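Moving the garlic

6/4/25

I dug up half of last year's garlic bed in February, which you are not supposed to do, and I have spent the spring finding out what happens when you do it anyway.

Some background for anyone new. I live outside Fatville, on a lot that slopes toward the creek. The garlic had been in the low corner for three seasons. The first year it did fine. The second year the bulbs came up small, and by last fall I knew the corner was staying too wet, but I had already bought the seed garlic and I was tired, so I planted there again. We then had a wet winter and the water stood between the rows for days at a time.

In February we had a warm week and I went out with a fork. I had planted 75 cloves. I lifted 32 of them and moved them up the hill to the bed where the beans had been. The rest I left alone, partly as a comparison and partly from a sore back.

The moved ones sulked. The tops went yellow at the tips and lay over, and for a few weeks the low bed looked better. I wrote to Bohdana Tkachenko, who sold me the seed stock, and she told me to leave them be and stop watering. Her view is that garlic will put up with being moved if the roots keep a good ball of dirt, and that most people kill it afterward by fussing. I had been fussing. I stopped.

By the end of April the hill bed had caught up. It now has thicker stalks and the leaves are a better color. The low bed has 5 plants that have simply quit, with soft brown necks. I pulled one and the bulb came apart in my hand and smelled bad. I put it in the trash and kept it out of the compost.

I grow two kinds. One is a hardneck that Bohdana calls Lytvynenko, after the family she got it from. It has big cloves, easy to peel, and does not keep much past the new year. The other is a softneck sold as Fetmont, which is milder and stores well if you cure it right. The Lytvynenko took the move better. I don't know if that is the variety or just that I dug those first, while I was still being careful.

The scapes are starting on the hardnecks now. I cut them when they make one full curl. A few years ago I let them all go to see if it mattered, and the bulbs were smaller, so now I cut. We eat them chopped in eggs, or I run them through the food processor with oil and salt and freeze the paste in an ice cube tray. One cube does for a pot of soup.

A few things I wrote down for fall:

Plant everything on the hill. The low corner gets squash, or nothing.

Use straw for mulch again, but pull it back early. Where I left it thick there were slugs under it, and the dirt was still cold when the bare ground had warmed up.

Label the rows at both ends. I had one stake per row and the dog took two of them.

Save the biggest heads for seed. I say this each year and then I cook the biggest heads.

I also had the soil tested, finally. The pH came back fine and the nitrogen was low in both beds. I scratched in some blood meal in March and gave it one more feeding a few weeks later. It's too late in the season to add more. At this point feeding gets you leaves, and I want bulbs.

The plan is to dig when the bottom three or four leaves have gone brown, then hang the heads in the shed with the door propped open and a fan going. Last year I rushed the curing and lost part of the Fetmont to mold by Christmas – my own fault, I wanted the shed back for the bikes.

If anyone near Fatville wants Lytvynenko for planting, I should have a little extra by September. Leave a comment and I'll put your name down. I won't mail it this year. The last time I did, the box sat somewhere for two weeks and arrived sprouting.

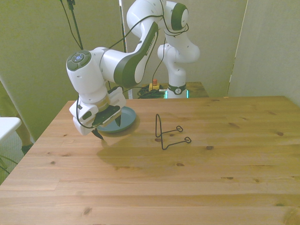
Robotic arm over a wooden table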